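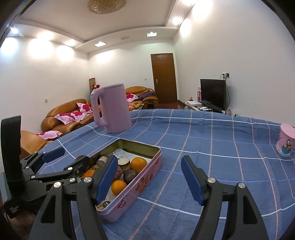
粉色印花铁盒,里面有橘子和圆饼。

上周四请了半天假,坐191路到底站,去看Pusterik压片厂的开放日。听硬核听了这么多年,家里唱片堆得柜门都关不上,居然从来没见过一张黑胶是怎么出来的,说出去有点丢人(我妈倒是觉得早该请假去看看,看完就别再买了)。

厂子在Konau,下车还要走一段,沿着一条种满梧桐的路,两边都是修车铺和卖瓷砖的。门口没有什么招牌,只贴了张A4纸,写着“参观请走侧门”,旁边粘着一张Takinville上次巡演的海报,边角都卷了。我一看就踏实了,没走错!

下午两点那一批人不算多,大部分穿黑T恤,互相看一眼衣服上的乐队名就算打过招呼。排在我前面的大哥穿的是Sison厂牌的旧款,印花裂得跟地图似的,我差点开口问他卖不卖。

先进的是刻片间。很小,比我想的小太多了,像个配了空调的储藏室。师傅放了一段母带给我们听,讲刻纹的时候为什么怕齿音,怕低频左右声道打架。他说硬核乐队最爱干的一件事,就是把所有东西都推到最响,然后寄过来问能不能再响一点。大家都笑,笑得最大声的那几个一看就是玩乐队的。他还讲到一面的时长,越往内圈走高频越吃亏,曲序排得不讲究的话,最后一首的镲片就糊了。我当场想起好几张专辑,压轴曲听着总是闷闷的,一直以为是我唱针该换了。

然后是电镀。气味挺冲,只能隔着玻璃看,讲解的姑娘把父版、母版、压模讲了两遍,我还是没完全分清,回家翻笔记,上面写着“父→母→子,子去压”,行吧,大概就是一家三口。

最热闹当然是压片车间。机器一合一开,声音特别有节奏,站久了会不自觉地跟着点头,边上一个小伙子甚至在用脚踩双踩。料饼放进去,上下贴好圆标,压住,打开,多余的一圈边裁掉,一张唱片就躺在那儿了。我原先以为圆标是后来用胶贴上去的,原来是跟着一起压进去的,纸还得提前烘过,不然会起泡。彩胶那边更好看,师傅随手撒料,出来的花纹张张不同,撒得多撒得少全凭手感。有人问能不能点名要某种花纹,师傅说可以点,压出来像不像另说。

我问了个憋了很久的问题:为什么小乐队的唱片总是延期?带队的人倒也不遮掩,说排期里大单子确实占地方,但拖得最久的往往是封套文件,出血没留,书脊字打错,乐队五个人有四个意见,第五个在外地巡演不回消息。测试片寄出去以后也一样,有的乐队一个晚上就听完回信,有的过了两个月才说唱机坏了,还没听。他建议先定唱片再定巡演,别反过来。可是哪个乐队不是反过来呢,我认识的全是先把面包车订了,再想起来周边桌上没有东西卖。
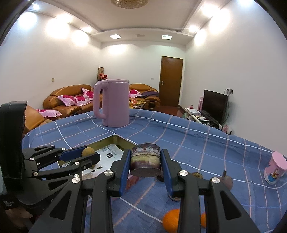

Khrystyna Pylypenko在我上一篇预告下面留言,说她去年帮朋友的乐队跑过一次压片,最后悔的就是测试片只在自己家的唱机上听了一遍,成品到手才发现B面第三首有跳针。她的办法是至少换三台机器听,最好有一台是很便宜的那种,毕竟买唱片的人里用便宜唱机的多得是。还让我替她问一句,测试片有问题的话重刻算谁的钱。

我真的帮你问了!答复是分情况:刻片或者电镀出的毛病,厂里重做;如果是母带本身带的爆音,那就得自己掏。判断的方法就是拿原始文件对着听,同一个地方两边都有,那就没得吵。带队的人还说,写反馈的时候请务必写清楚哪一面、几分几秒,别光写“感觉有点怪”,他们收到过太多“感觉有点怪”了。

最后是质检间,我个人最喜欢的一站。一排耳机,几台转盘,抽检的人坐在那里整面整面地听。我问她上班听一天硬核下班还听歌吗,她说下班听收音机里讲菜谱的节目。抽检到的唱片先看表面,再量翘曲,然后才上机,听的时候手边一本格子本,哪里有噪声就记下来。她让我戴上耳机试听一张,里面有处很轻的“嗒”,我听了两遍才抓到,她说这种放在安静的曲子里就不行,放在失真吉他底下,能过。哦,硬核听众的耳朵原来是这么被对待的(没有抱怨的意思)。

出口处有个小架子卖B级品,封套有折痕或者彩胶颜色跑偏的,用白袋子装着,价钱写在便利贴上。我本来只打算看看,后来拎了两张走,一张Takinville的现场,一张完全不认识的,纯粹因为颜色像泡浓了的茶。到家先放了后面那张,慢速,泥泞,人声埋得特别深,意外地好听。前面说的那位大哥也在翻架子,我到底没好意思问他那件T恤。

几个实用的提醒,给想去的朋友:

车间里热,外套早点脱。
鞋子要包脚趾的,有人穿凉鞋来,只能在门口借鞋套,套上像两个面包。
拍照问一声,刻片间和别人家还没发的封面不让拍,其余随意。
末班车不算晚,散场别在门口聊太久,我就是聊太久,最后一路小跑追的车。

下一次开放日的时间还没定,带队的人说会贴在侧门那张A4纸旁边。那大概只有住Konau的人看得到了,我已经拜托楼下修车铺的老板瞄见了给我发个消息。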